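Chapter 4
Dividends and the Payout Decision

After reading this chapter you should be able to explain where a dividend comes from, put the four dividend dates in order, work out a yield and a payout ratio, and describe what usually happens to a share price on the ex-dividend date.

4.1 Where the money comes from

A company that earns a profit has a choice to make. It can keep the money in the business, pay down debt, buy back its own shares, or hand some of it to the shareholders. The last of these is a dividend. Most dividends are paid in cash, a few in additional shares.

Common shareholders have no right to a dividend until the board declares one. This surprises some new investors, who think of a dividend as something like interest on a savings account. A bank owes you the interest. A company owes you nothing until the board votes, and a board that paid every quarter last year may pay nothing this year.

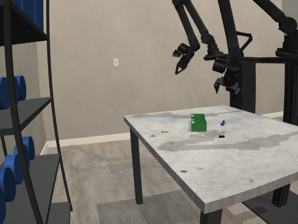

Once the vote has been taken, the position changes. A declared cash dividend is a debt of the company, and it appears on the balance sheet as a current liability until it is paid.

We will use Prorex, a maker of pumps and valves, as our main case in this chapter. Prorex has paid a regular dividend for many years and raised it slowly. We will compare it with Destetti, a younger company that has never paid one and says in its annual report that it does not plan to.

4.2 Four dates

Every cash dividend has four dates attached to it. On the declaration date the board announces the amount. The record date is the day on which the company looks at its list of shareholders to see who will be paid. The ex-dividend date is the first day on which a buyer of the shares does not receive the coming payment. On the payment date the cash goes out.

The ex-dividend date causes the most trouble. Suppose it falls on a Tuesday. An investor who buys at the close of trading on the day before gets the dividend. An investor who buys at the opening bell on Tuesday does not — the seller keeps it, even though the seller no longer owns the shares when the check arrives.

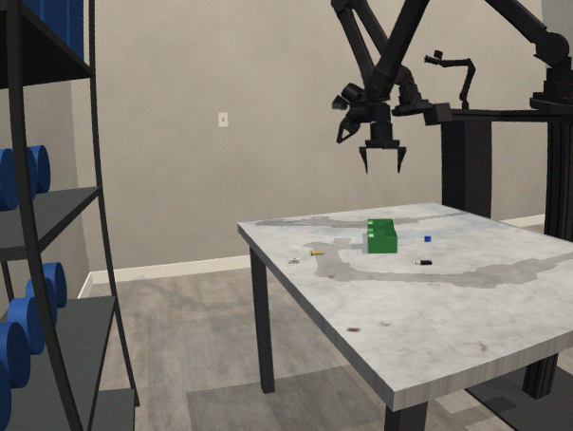
Fig. 4.1 Robot arms over a marble-patterned table, with shelving at left (computer rendering).

Other things equal, the share price should open lower on the ex-dividend date by the amount of the dividend. In practice other news moves the price too, and the drop can be hard to pick out when the payment is small. Buying the day before just to collect the dividend is therefore a poor plan, and in a taxable account it may leave the buyer worse off.

4.3 Yield and payout ratio

Reading for this section
Chapter author and Lecturer in Finance, Plorkbridge College

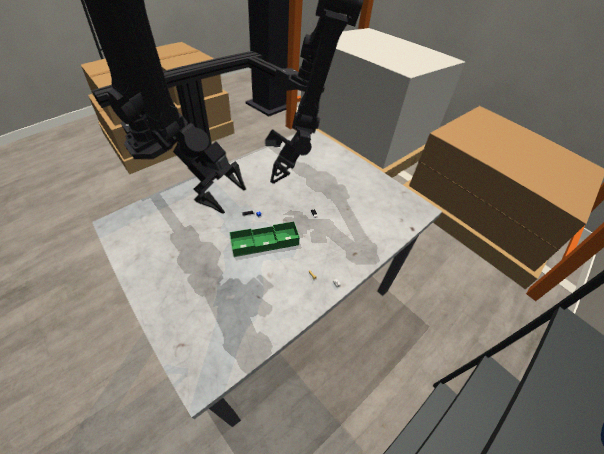 Two robot arms over a marbled table
with a green tray (computer rendering)

The dividend yield is the yearly dividend per share divided by the share price. If Prorex pays $2 a year and trades at $50, its yield is 4 percent. The yield moves whenever the price moves. A very high yield often means that the price has fallen and that investors expect a cut.The payout ratio is the yearly dividend divided by yearly earnings, both per share. It tells you how much room the company has. A company that pays out nearly all it earns will struggle to hold its dividend through a bad year.

Consider Paju, a small shipping company. An investor who holds 4,000 of its shares receives a payment of $2,307 for the year. To judge whether that payment is safe, she needs the earnings per share, and she should also check the cash flow statement. Earnings include items that bring in no cash, and dividends have to be paid in cash. We take up that statement in Section 4.4.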